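Drucken | Als E-Mail senden

Kategorie: Datenerfassung > Handgeführte Systeme > Zweihandplätze

Jerkimik Zweihand-Erfassungsplatz, Ausführung T

Der Erfassungsplatz dient der Aufzeichnung von Demonstrationen für Lernverfahren in der Manipulation. Der Bediener führt zwei Handgreifer direkt am Objekt; ein Roboterarm wird für die Aufnahme nicht benötigt. Aufgezeichnet werden Greiferöffnung, Lage beider Greifer im Raum und das Bild der Kopfkamera, alle Kanäle mit gemeinsamem Zeitstempel.

Lieferumfang
Tischgestell aus Aluminiumprofil mit gepolsterten Seitenholmen, zwei Handgreifer (links/rechts), Kopfkamera mit Stirnband, Anschlusskabel, Aufzeichnungssoftware Sowah in der Version 3. Tischplatte und Übungsobjekte sind nicht enthalten.

Technische Angaben
Breite über alles: 2.110 mm
Tiefe: 1.125 mm
Stromversorgung der Greifer: kabelgebunden
Fingeraufnahme: Lochbild beidseitig, Finger ohne Nachkalibrierung des Gehäuses tauschbar
Speicherbedarf: abhängig von Bildrate und Kompression, siehe Datenblatt

Betrieb
Eine Episode beginnt und endet mit geöffneten Greifern in Ruhelage. Abgebrochene Versuche werden in Sowah markiert und bleiben im Rohdatensatz erhalten. Für Tischaufgaben (Eindecken, Abräumen, Umsetzen auf ein Tablett) empfiehlt der Hersteller, Ausgangslage und Unterlage nach jedem Block zu ändern. Im Abnahmelauf bei Samthorpe wurden über 360 Episoden ohne Neustart der Software aufgezeichnet.

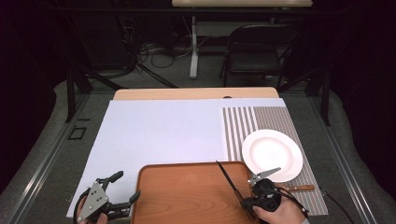 Flache Gegenstände wie Besteck stellen die höchsten Anforderungen an die Fingergeometrie. Für diese Objektklasse ist der schlanke, spitz zulaufende Finger vorgesehen, für Tellerränder der gezahnte Metallfinger. Beide Typen sind einzeln nachbestellbar. Die Kabel sind nach außen vom Tisch wegzuführen, damit sie keine Objekte verschieben. Nach jedem Fingerwechsel ist der Nullpunkt der Öffnungsweite neu zu setzen.

Vertrieb und technische Auskunft: Tradesico, Hervé Joly. Lieferbar ab April.

Stand: 4. März 2018

Schlagwörter: Demonstrationsdaten, Handgreifer, Imitationslernen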